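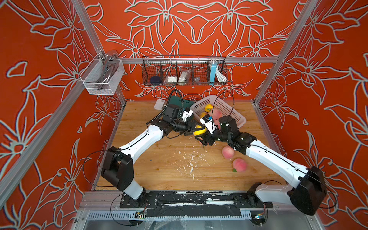

Photo: Jumdale

Dec 31, 2022

I cooked dinner at home 149 times this year. I know because I wrote each one on the calendar in the kitchen, starting in March when I moved to Sotden and the nearest takeout place became a 25-minute drive. Before that I cooked maybe twice a week and it was mostly eggs.

The grocery budget was $56 a week. I went over it most of the summer and under it in the fall, and the total for the year came to $3,037. That includes dish soap and foil, which I never bothered to separate out. It doesn't include coffee. I buy coffee by mail from Te Moana and I don't want to know that number.

What I spent the most on was produce, and a lot of it went bad in the first couple of months. I would buy for seven dinners and make four. Now I shop for three dinners, cook those, and then go back. The market on Kurkamen Street stays open until eight and it's on my way home, so the second trip doesn't cost me anything but ten minutes.

Bell peppers were the one vegetable I never threw out. The yellow and red ones cost more than green, but I'll eat them raw while I'm waiting for the rice, so they get used. If one starts to wrinkle I slice it and freeze it flat on a tray, then bag it. Frozen ones are no good in a salad but fine in chili or anything with a sauce.

Things I quit buying: bagged spinach, fresh basil, the big sack of potatoes. I have a small kitchen with no cool place to keep potatoes and they sprouted every time.

The best thing I bought was a used cast iron pan. The worst was a slow cooker, which I used twice. It's in the hall closet if anyone local wants it.

For next year I'm keeping the calendar but raising the budget, as prices at the market went up again after Thanksgiving. I'd also like to learn to make bread that isn't flat. I've tried four loaves so far using 650 grams of flour each, and the last one was close enough that I ate all of it. I'll post the recipe when I get one that I'd serve to another person.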